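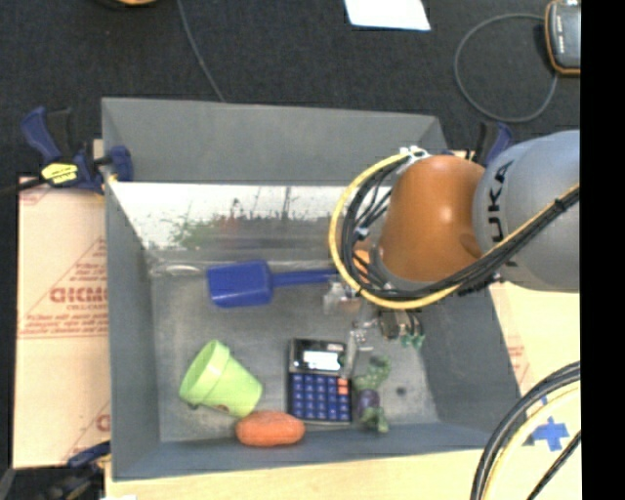 Arm over the gray bin, cable loop on the left

Cable loop on bin-picking cell keeps getting in the way

Posted 2018-10-23

Hi everybody! I look after a small KUKA cell (we call it Gendero) and the yellow cable and the black bundle make a big loop beside the orange part of the arm. When the arm reaches low into the bin I worry the loop will snag on a wall, and it has rubbed twice since March. Do I shorten it, or tie it down somewhere else? The bin is clamped to the boards, so I'd love to leave that where it is.

2 answers

Please don't shorten it yet! Jog the last joint slowly to both ends of its travel, gripper low, and watch where the loop goes — you want slack at both extremes and no more. Then move the fastening at the top a little at a time and try again. Ours took most of an afternoon, but it has done 3,000 picks since without a scuff. While you're there, check the clamps too, as ours creep.

Veres

zip ties. lots of them

Brullora

Comment from the asker: Moved the fastening first, and limited the wrist rotation in the program as well. Much happier so far — thank you, Veres!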